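April, past eleven at night

Third evening in a row with the dining chairs pulled out and no one to sit in them.
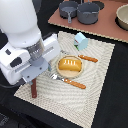 The cream placemat on the black tabletop, frayed edges and all.

I have decided to give a dinner. I decided this in front of witnesses, which was the mistake. Jeanine Van der Linden was telling the whole office at Verbeke how she fed a tableful of in-laws on a single goose, and I heard my own voice say that I'd been meaning to have people over. By the time I got back to my desk Milan Goossens had asked what he could bring. I said bread. He looked relieved, so now I suspect his cooking is like mine.

Menu so far: soup. I have gone back and forth on the soup for two days. Mother's celery root one needs the big pot, and Ulla has had the big pot over a year. I called her tonight to ask for it and we talked for most of an hour about her knee, her new stairs and the awful man at the carpet store, and I hung up without the pot. Will try again tomorrow, or make a smaller soup.

Gerrit Michiels doesn't eat fish. Roos Segers eats only fish, or says so, though I have seen her with a sausage at the street fair — a large one. I looked for a recipe that would suit them both and the website told me it had 3,732 dinner ideas. I read 666 of them, or it felt like it, and every one wanted pomegranate seeds. Where do these people live that they have pomegranate seeds in April? Our store had one pomegranate and it gave when I pressed it.

So it's the potato and leek bake, with a trout on the side for Roos. If she goes for the bake I will say nothing and eat the trout for breakfast.

The placemats need thinking about too. I like the rippled weave, all those gray and white bands, but the fraying looks worse the longer I look at it, and I've been looking at it since supper. I took the nail scissors to one corner of the spare and made a much bigger fray. Tablecloth, then. The tablecloth has the beet stain from Christmas, so the salad bowl will have to sit left of center all night and Gerrit must be kept from passing it. He is a passer.

Spent over an hour ironing napkins, then remembered that I own five matching ones and we'll be six. I'll take the odd one and look as if I chose it.

Still to do: candles, call Ulla about the pot, find out if Milan means one loaf or two, get the leeks before the store runs down to the thin ones. Bed now. My feet hurt and I haven't cooked a thing.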